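I want to argue for boring code, and in particular for a boring file I wrote last March that has saved me more hours than anything clever I've done since.

Some background, if you don't know what my days look like. I work on bin picking: an arm, two bins, a pile of stuff in one that has to end up in the other. My part is the software between the camera and the motors. Perception hands me a list of grasps it likes, I hand the planner one of them, the planner hands the controller a path, and then the arm moves or it doesn't. Four boxes with arrows between them. Everybody draws the boxes really nicely. I think we've spent years polishing the boxes and the trouble has been sitting in the arrows the whole time.

When a pick fails, the question people ask is "what did the network see?" Fair question! Clear plastic is miserable for depth cameras, shiny metal floors are worse, and put one on top of the other and you get a point cloud that looks like somebody sneezed. So we blame perception, we collect more data, we train again, and the number goes up a little. I did this for most of a winter and felt very productive.

Then Shuzhen Hao asked me to show her why pick 334 had failed. Just that one. I couldn't. I had the camera frame, I had the final joint positions, and I had a log line that said "plan rejected," which was a message I'd written myself, back when I thought I'd remember what it meant. We spent the afternoon on it. The grasp was fine. The network had found the edge of a clear cup about as well as I could have pointed to it with my finger. The planner had thrown it out because the collision model for the wall between the bins was too thick - I'd padded it one day when I was nervous and never taken the padding off.

So I wrote the boring file. It's called why.py and it does one thing: every time any part of the stack says no to something, it has to say what it said no to, what rule it used, and what the value was. Every grasp candidate gets a line, including the ones that lose. It isn't pretty and it makes big logs. Deming Liao still complains about the disk space (he's right, and I still don't care).

The first full run gave us 51 failed picks to read through. Of those, 32 had a perfectly good grasp sitting in the list that something downstream had tossed. Padding on the walls. A wrist limit I'd set to protect the cable loop and then forgotten. A timeout that was too short when the planner had to go deep into a corner. Not one of those gets better with more training data, and I'd been about to ask for money to collect more.

Now, Eifion Griffiths thinks I'm drawing too much from one setup, and we've gone around on this at lunch enough times that I can do his side for him. His view is that a learned policy, end to end, makes my arrows go away. No planner, no padding, no rule to forget. I like those systems and I've trained a couple. But the arm still has a wrist, and the wrist still has a cable bundle on it, and the bin still has walls. Somewhere there's a safety layer that clips what the policy asked for, and if that layer clips quietly you're right back where I was, staring at a frame and guessing. You've got fewer arrows, and the one that's left is harder to read.

What I'd like to see is pretty small. If you publish a picking result, publish the rejection counts next to the success rate. If you sell a planner, make it tell me which two shapes it thinks are touching, in words, by default, without my having to dig for a debug flag. And if you run a lab, make the new person spend their first week reading failures one at a time before they touch the model. Segundo Condori did that with us, and he found the timeout on his second day, while I was busy explaining the network to him.

The padding on that wall is down to something sensible now. I left a comment next to the number with my name on it, so the next person knows who to be mad at.

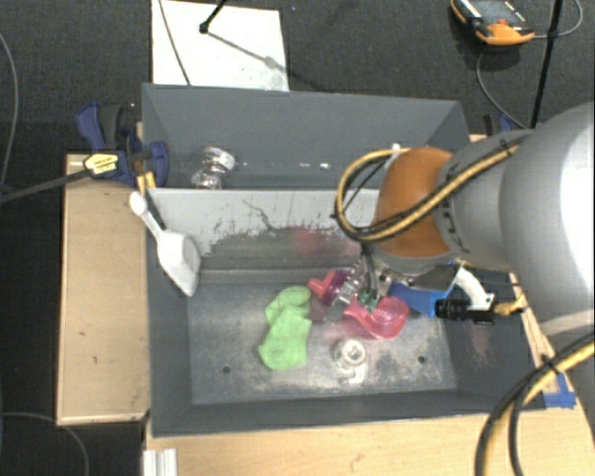
*The arm over the lower bin, with clear pieces in both bins and the dividing wall between them.*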